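Speaker notes: Living with natural indigo and other dyed cloth
Talk for the Gesetti textile evening, June. Olga Ledesma

Slide 1. Start at 7 even if people are still coming in. Say who I am: dyer for 17 years, mostly cotton, some linen. Thank Wim Leemans for the use of the projector. Tell them to hold the long questions but shout out the short ones.

Slide 2. Main point of the evening. Color loss at home comes from three places: dye that was never fixed, rubbing, and light. People blame the washing machine for all of it. Go slow here.

Loose dye is the one you meet first. Indigo sits on the outside of the fiber in layers, so some comes away on hands and on pale furniture. It is called crocking. Pass around the white rubbing cloths from the Šimkus batch, the one I under-rinsed. Let people see how bad it got.
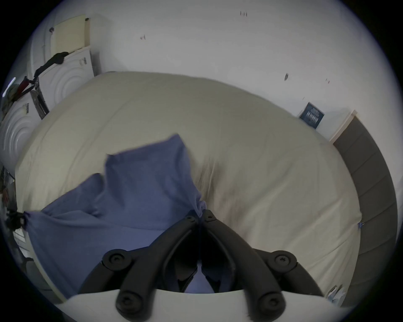 Does vinegar in the first wash set the color?
It does nothing useful for cotton. Vinegar is part of some acid dye recipes for wool and silk, and the advice got carried over from there. Rinse in plain cold water until it runs clear.

(Someone will say their grandmother did it. Fine. The rinsing is what helped her.)

Slide 3. Washing. Inside out, cool water, short cycle, not packed tight. Mild soap with no brighteners. Read the Flelex test numbers off the handout, do not try to do them from memory again. 121 swatches in all, 13 of them dropped because the labels came off in the wash. Mention the dropped ones -- last time Jarosław Mazurek asked and I had no answer ready.

The swatches washed inside out kept more color on the face. The backs faded instead. Nobody at home looks at the backs.

Slide 4. Blues.

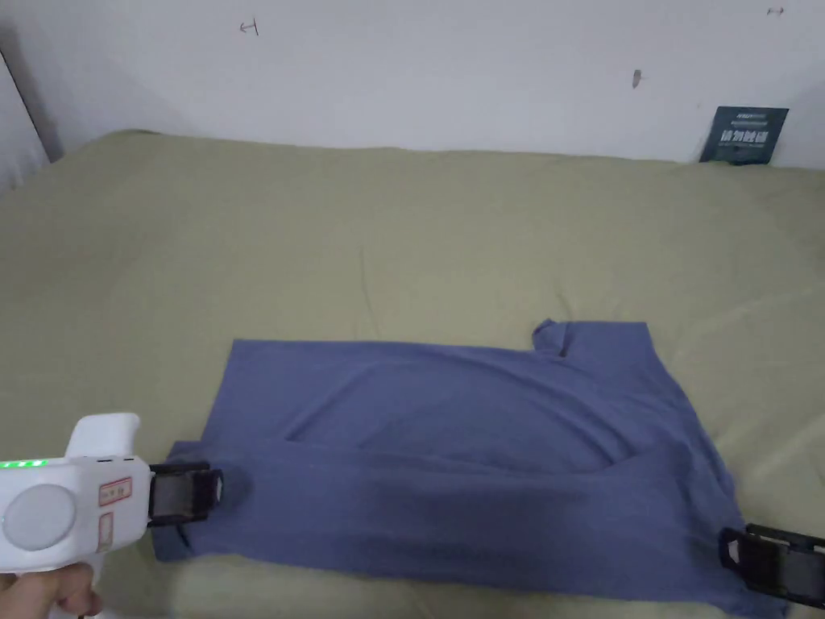 Blue-gray colors: the hardest to match once they start to fade.

Talk over this one for two minutes at most. Grayed blues are usually a blue plus a small amount of something warm. The two parts do not fade at the same speed, so the color shifts as well as getting lighter. If you dye your own, write down both parts and keep a scrap in a dark envelope. I lost a very good gray by not doing this.

Slide 5. Light. This is where I lose people, so use the curtain story. Viorica Anghel hung a pair in a south window and turned them end for end every 10 weeks. Even fade all over, no stripes. Her other pair stayed put and had a pale band down the leading edge of each one. Same dye pot.

Store things folded in the dark, and change the fold lines when you think of it. Fading along a fold looks like wear and cannot be dyed out cleanly.

Slide 6. Drying. Shade, moving air. Take things in once they are dry. A line in full sun all afternoon does more than several washes.
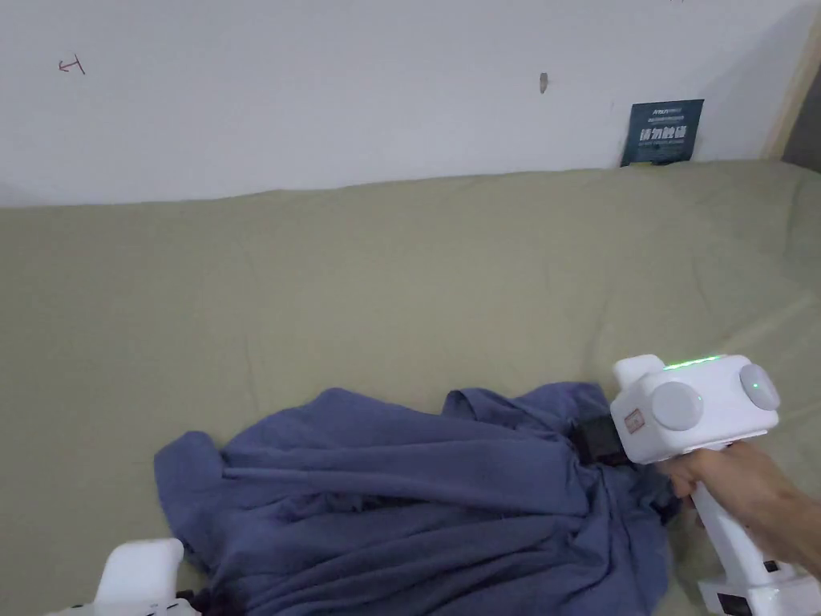 Dusty blue with navy in the creases. Folds make any blue look deeper than it is.

Use this for judging color. Always compare pieces flat, side by side, in the same daylight. Wet cloth also reads darker, so wait. I have over-thinned many vats from judging a wet sample.

Slide 7. Overdyeing. Short version only, the workshop covers it. Scour first. Old softener stops the dye going in and you get blotches. Going darker is simple, going lighter is not.

Mention the Clarkine soap only if asked. I buy it myself, no arrangement with them.

Questions until 8:30. Elīna Avotiņš has the sign-up sheet for the vat workshop at the back table. Collect the rubbing cloths before people leave -- two went missing last time.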